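Does an apple a day keep the doctor away?

You have probably heard a grown-up say it. But is it true? Saying something over and over doesn't make it so. The rhyme is over 120 years old, and back then not many people had tested it.
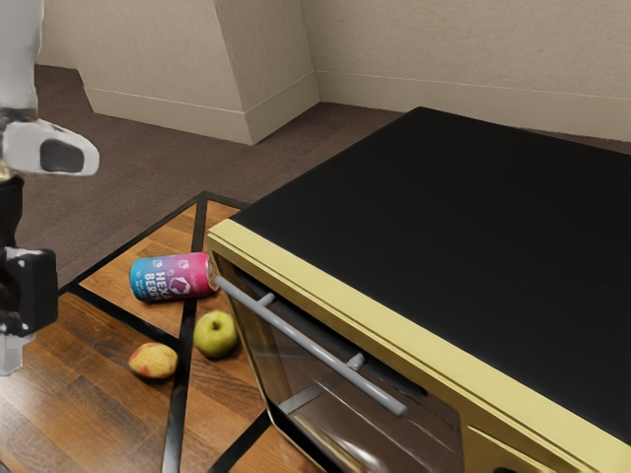 To check a claim like this, you need to compare people. Say 80 kids eat an apple every day and 80 don't. Who gets sick more? Even then, be careful - the apple eaters might also sleep more, or play outside more. Maybe that's what helps.

Apples are good food. They have fiber and some vitamin C. But they can't stop you from catching a cold, and you still need your checkups. Next time you hear a rhyme about health, ask: who checked?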